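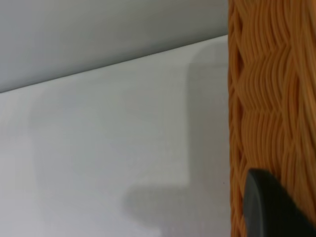 According to Ingvar Fogh, a basket should be judged first by its rim, and most guides to wicker give the subject far too little space. The remark is often repeated in writing on basket borders, the finishing work that closes the top edge of a woven basket and keeps the sides from coming apart.

Basket border

A basket border is the band formed at the upper edge of a basket once the side weaving is complete. In stake-and-strand work, the upright stakes are bent over and woven into one another. In other methods a separate strip or hoop is fixed to the edge and lashed down. Borders are found on nearly all woven containers, from bread trays to log baskets.

Types

The plain or trac border is the simplest. Each stake is bent down in turn and passed in front of and behind its neighbors in a fixed order. It uses little material and lies fairly flat, but it can work open under heavy use.

The rod border is thicker. Several stakes are worked at once, and each is laid down beside the others before it is tucked away, so that the finished edge has a rope-like look. Three-rod and four-rod versions are common in willow.

A plaited border is made by braiding groups of stakes along the edge. It is wide and decorative and takes much longer.

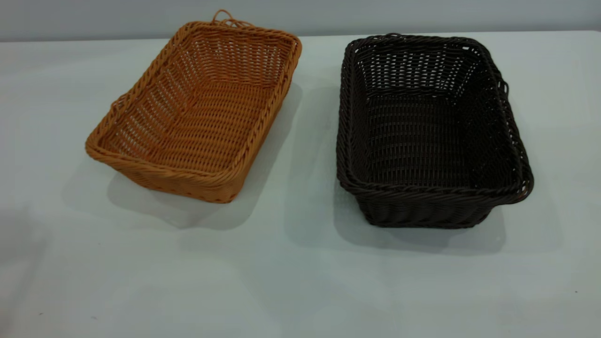
The wrapped or lashed border is usual on splint baskets. Two hoops are placed inside and outside the edge and bound together with a long strip. A filler of grass or thin cane may be laid between them to cover the cut ends.

Materials

Willow must be soaked before the stakes are bent, or it will crack at the fold. Round cane needs a shorter soak. Synthetic strands need none, but they tend to spring back and are often fastened over a wire or plastic frame.

Stake length depends on the border chosen. In the pattern book issued by the Pesta workshop, a plain border on a small tray needs 14 centimeters of stake above the last row of weaving, and a plaited border needs 2 to 3 times as much.

Handles

Small loop handles may be formed from the border itself or added later. Added handles are pushed down beside the stakes and wrapped around the rim. 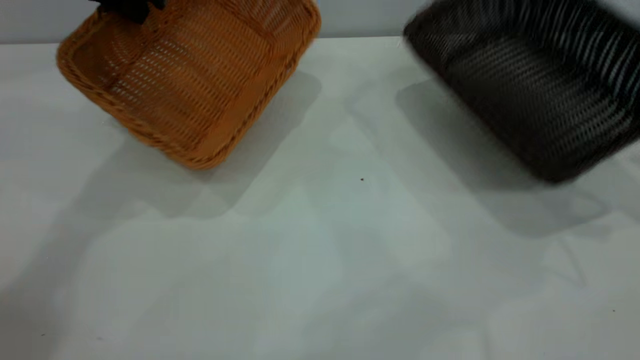
Woven basket, rectangular with rounded corners.

Collections and study

The Junesero collection holds 267 baskets, of which 185 have been sorted by border type. The list was begun by Kaj Gunnlaugsson, who grouped pieces by the path of a single stake and ignored size and use. Fogh later objected that the system placed very different baskets under one heading. A revised list, dated 9 August 2022, keeps the original groups and adds a column for material.

See also: Coiled basketry; Randing; Waling; Wicker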